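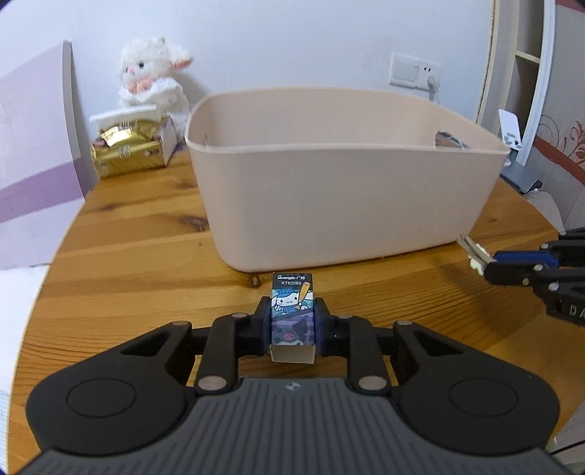 A small printed box held above the table, in front of a pale plastic bin.

October. By Inès Huet
Last updated 4:20 pm

The Drakos neighbourhood library lends 600 board games, and its organiser has learned to be patient with late borrowers. "I don't charge a fine," she told me. "I phone, and we have a chat."

She began with 11 games from her own cupboard. The favourite is Stamier, a game of harbours.

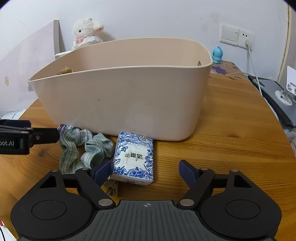

Tissues in a blue floral wrapper, in front of the bin.

"Families want a colourful box," she said. "Afterwards they ask for the rules."

Recent
Unen rink opens early
Nokon bus timetable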